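# Gripper drops out when the arm reaches past the edge of the bed

Posted in: Home builds > Arms and grippers

**Manalastas_bench**

Hi all! I've been lurking here since September and I finally have a problem worth posting. I'm building a bedside helper arm at home. The job is simple to say and hard to do: reach across the mattress, pick up something small from a night table, and bring it back to the person in bed without dropping it on their face. I'm having a ridiculous amount of fun with it.

The setup is a secondhand Voka arm, a two-finger gripper, and my own control code running on an old desktop. There's one camera mounted up high looking down, and no depth sensor. The arm does great on the workbench. I ran the same pick 39 times in a row on a bare board and it missed once, and that miss was my fault (I leaned on the board).

In the bedroom it's a different story. Two things go wrong:

1. When the arm stretches out over the bed and swings toward the table, the gripper sometimes goes dead for a second. The arm keeps moving, the gripper doesn't answer, and then it comes back like nothing happened. My log just says "no reply" and then everything is normal.
2. When the gripper does stay awake, it comes down too close to the edge of the table and bumps it on the way in. Not hard, but enough to nudge the table, and after that all my saved positions are off.
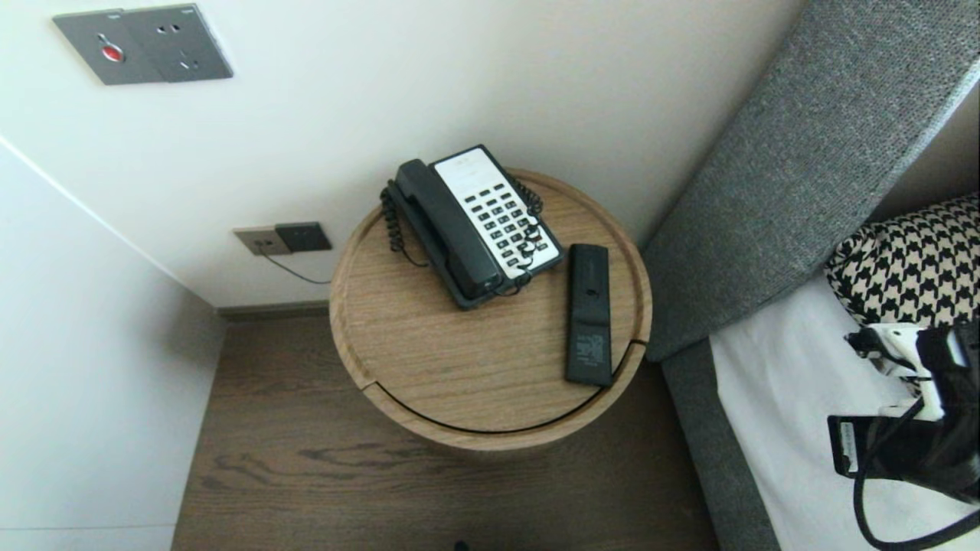 The target I care most about is the slim black thing, because if the arm can get a flat object off a table it can get almost anything. So far I've been telling it to go straight in from the bed side, low, with the fingers level, and close on the long sides. It sits right by the raised rim, so there's hardly any room for a finger on that side. The phone is there because I want to try lifting the handset later, cord and all, but one thing at a time!

Stuff I already tried for the dropouts: a new power supply, slower speed, and swapping the USB port. Slower speed helped a little. I haven't touched the cable itself because it took me forever to route and it looks tidy at the rest position.

Any ideas on either one? Happy to post code if that's useful. It's only 516 lines and at least half of those are comments to myself.

---

**fisixfan**

Great project! I'd bet money on the cable. You've got it hanging in a loop under the gripper, and a loop like that can be totally fine in one pose and pulled tight in another. You said it only happens at full stretch and that going slower helps. That is pretty much what a tired connector does.

Easy test, no tools needed:

- Put the arm in the exact pose where it dies.
- Open and close the gripper in a loop from your code, a small movement, over and over.
- With your other hand well clear of the fingers, gently wiggle the cable near the plug, then a few inches down, then at the elbow.
- Watch the log for "no reply."

If it fails when you wiggle at the plug, the plug is your problem. If it fails at the elbow, you probably have a broken strand inside the cable where it bends the most. I've had both on my Fisix kit, and the elbow one took me an entire weekend to find since the outside of the cable looked perfect.

For the fix, don't just tape it. Clamp the cable to the gripper body first so the plug never feels any pull, then leave slack *before* the clamp, and clamp it again on the other side of the elbow. Then move the arm by hand through its whole range with the power off and watch the slack. It'll look messier at rest than what you have now. Mine looks like a garden hose and it hasn't dropped out in 22 sessions.

Also please make your code stop the arm when the gripper doesn't answer. Right now it sounds like the arm just keeps going, and with a person in that bed I would not be happy about that. One missed reply, stop. You can make it more forgiving later on.

---

**tinwhistle**

could be the baud rate, I had that once. try lowering it

---

**Cludstead_workshop**

Agree with fisixfan on the cable, so I'll take the second half. We run an arm in our shared shop that picks parts out of shallow trays, and a tray with a lip is the same problem as your table.

Going in low and level is what's hurting you. That rim stands up from the surface, so any path that travels sideways at object height has to cross it. Come in from above. The move that works for us goes like this:

1. Travel at a safe height, well over the tallest thing on the table. For you that's the phone, unless you add a lamp.
2. Stop directly over the object. Let the arm settle for a moment.
3. Turn the wrist so the fingers will close on the *short* ends, if your gripper opens wide enough. That way neither finger has to squeeze in between the object and the rim.
4. Go straight down, slowly, and stop when the fingertips just touch the tabletop.
5. Close, then lift straight up to the safe height before you go sideways again. The lift matters as much as the way in!

If it can't open that wide, there's a trick we're very fond of. Press one soft fingertip on top of the object, drag it a little toward the middle of the table, lift, and then do a normal grab on the long sides with plenty of room. It feels like cheating and it works great on flat things. Stick some grippy rubber on that finger, the kind sold for shelf liners. Go easy on the pressure though, or you'll be pushing buttons if that's a remote.

About the saved positions: don't trust them in a bedroom. The table gets bumped, the mattress squashes down, somebody changes the sheets. You've got a round table seen from above, and a circle is a lovely thing to find with a camera. Find the outline at the start of each pick, work out where the center moved to, and shift all your saved points by that much. It won't tell you if the table has *turned*, so you'd want a second mark for that. A small sticker on the top would do it. We use a paper dot.

We also set a ceiling on sideways force. If the arm meets anything while traveling, it backs up 10 mm and waits for a person. That would have saved your table from getting nudged even with the old path.

Do the handset last, like you planned. Coiled cords pull back more the farther you lift, and they don't pull in the direction you expect - ours (a coiled air line) dragged a whole tray off the bench the first time. Start by lifting it an inch and putting it right back down.

---

**Manalastas_bench**

Update, 02/05/2019. It was the cable! It failed the moment I wiggled it at the plug, so I've clamped it the way fisixfan said and it's been solid all evening. It does look worse, and I've decided I don't care. The stop on a missed reply is in too.

Coming in from above fixed the bumping. My gripper doesn't open wide enough for the short ends, so I'm doing the press-and-drag, and it is so satisfying to watch. It still slips now and then, and I think I need better rubber. I'm going to try the circle finding next and will start a new thread when I get stuck on it.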